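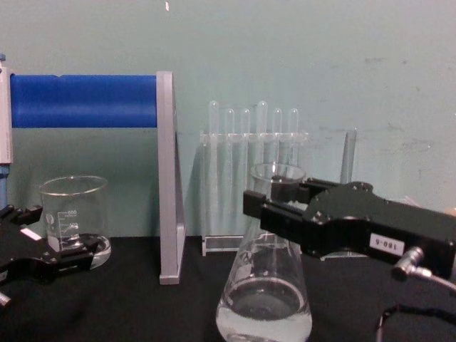
*Erlenmeyer flask in front of the clear tube rack, with six tubes stored upside down.*

# Glassware FAQ

Common questions about the glassware at the Prullgate teaching lab. If your question is about chemicals, see the stockroom sheet posted next to the door.

## Why are the test tubes upside down in the rack?

It keeps dust out and lets any leftover rinse water drain. A tube with its rounded end up has been washed. Once you start using a tube, it goes open end up until it has been cleaned again.

## Is a tube that's upside down always dry?

No. Look inside before you use it. If your procedure needs dry glass, put the tube in the drying cabinet for 18 minutes and let it cool on the mat.

## What do I do with a tube that won't sit level with the others?

Lift it out and check the rim for chips. If the rim is fine, set it back in. Small differences in height are normal, as our tubes came from more than one order.

## Can I trust the marks on the side of a flask?

Only for a rough idea of volume. The white lines on an Erlenmeyer flask are not meant for measuring. Use a graduated cylinder for ordinary work and a volumetric flask or a pipet when the amount matters.

## How full can I fill a flask?

Stay under half if you plan to swirl it. The wide base and narrow neck help keep liquid in, but a flask that is too full will still splash. For titrations, a third is plenty.

## There's clear liquid in a flask and no label. Is it water?

Don't assume so. Plenty of things we use are clear. Leave the flask where it is, ask whoever is working at that bench, and if you can't find out, tell the lab desk. Never pour it down the sink and never smell it to check.

## Do I have to label a flask if I'm only stepping out for a minute?

Yes. Write the contents, the concentration and your initials on tape and stick it on the body of the flask, clear of the graduation marks. Tape and markers are in the drawer under the balance.

## Can I clean the acrylic rack with acetone?

No. Acetone clouds and cracks acrylic. Alcohol can do the same over time. Use warm water, a drop of dish soap and a soft cloth. Don't put the clear racks in the drying cabinet either -- they warp.

## Can hot tubes go in the clear rack?

No. Use one of the metal racks and wait until the glass is at room temperature. Hot glass looks the same as cold glass, so leave a "HOT" card beside it.

## How do I wash a flask?

1. Empty it into the correct waste container.
2. Rinse with tap water.
3. Brush the inside with detergent. Use the bent brush for the shoulder and the straight one for the neck.
4. Rinse with tap water until there are no suds, then 2 times with deionized water.
5. Hang it on a drying peg.

If water beads up on the inside, wash it again.

## Where do flasks and racks go at the end of a session?

Flasks go on the Davora shelving, sorted by size. Racks go on the shelf below with their tubes in them. Please don't stack racks that have tubes in them.

## I found a chip or a crack. Can I keep using it?

No. Small chips on a lip can cut you, and cracked glass can fail when heated. Put it in the broken glass box and write it on the breakage sheet. There's no charge for ordinary breakage.

## Can I borrow glassware for the Skaltthorpe site?

Yes, if you sign it out at the lab desk before 4 p.m. Wrap each piece separately and use the padded crates. Loans are renewed each November -- anything still out at that point needs a new form.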